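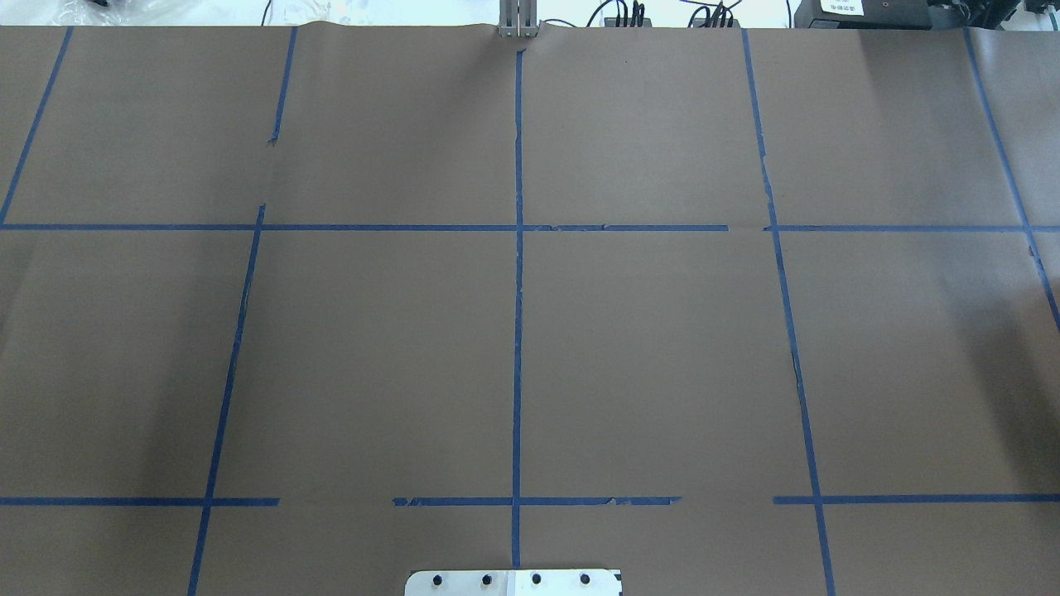

Blue tape on brown paper.

The advert said Stakell needed 300 people for a wedding and 5 for a funeral, and Tapio Kinnunen put himself down for the funeral. Funerals were indoors. You sat. He had been a guest at enough film weddings to know that the cake was foam and the champagne was cold tea.

"It's a big role," said the girl from the agency on the phone. "Featured mourner."

"Does it pay more?"

"It's featured," she said again.

He took the coach to Baltton in August with his own black suit in a bag, as instructed, and his own black shoes, also as instructed. In the church hall a young man with a headset looked at the suit and asked if he had anything less black.

"It's a funeral," said Tapio.

"The director feels black is a bit expected."

They found him a brown cardigan. The other four mourners were already in brown and sat in a row drinking soup out of paper cups. One of them, a woman called Shibata, had done this for years and had brought a cushion.

"Who's dead?" Tapio asked her.

"They haven't settled it. This morning it was the father."

"And now?"

"Now the father's got a line in episode six."

The director came in at noon and spoke to them about grief. He had a theory that real grief happened in the elbows. Tapio had buried two parents and a brother and could not remember his elbows coming into it, but he had been in the business long enough to nod. The director said he would be watching every one of them, and went off to look at the wedding.

They were moved into the church at three, then out of it, then in again with the pews turned round. Somebody lit the candles and somebody else put them out. The coffin arrived with BRODINELL HIRE stamped on one end, and two men spent a long while arguing over which way to face it.

When the camera did run, it ran for less time than it takes to boil an egg. Tapio bent his elbows. He thought of his brother, briefly, and then of the last coach, which left at ten past seven.

"Lovely," said the headset. "We might not use it."

The cheque came six weeks later, less a charge for the cardigan, which he had given back. He rang the agency. The girl said she would look into it, and did he own a bicycle?

"What for?"

"It's a featured cyclist," she said.

He asked if the bicycle would be moving. She went to find out, and he waited, holding the phone, with his coat still on.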